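Papers > Household Studies > Section 3
4 comments | 10 shares

3.2 Where people wash up

I went into the Wenport interviews sure that I'd hear about dishwashers. Wrong! Of the 100 households we visited, 70 still wash something by hand every day, and they love to talk about it – sponges, grout, whose turn it is.
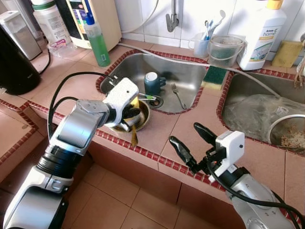

Tile is a pain, one Wenport tenant told me, and she'd trade it for a plain counter tomorrow. I heard that a lot, mostly from renters. Owners in Husum were fonder of theirs (40 of them had picked it out themselves), and I think choosing it matters more than cleaning it.

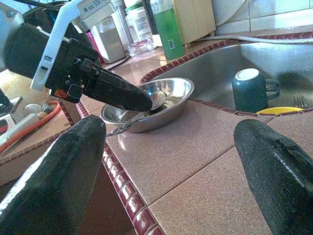 Figure 3. Tiled kitchen countertop with a shallow stainless steel bowl.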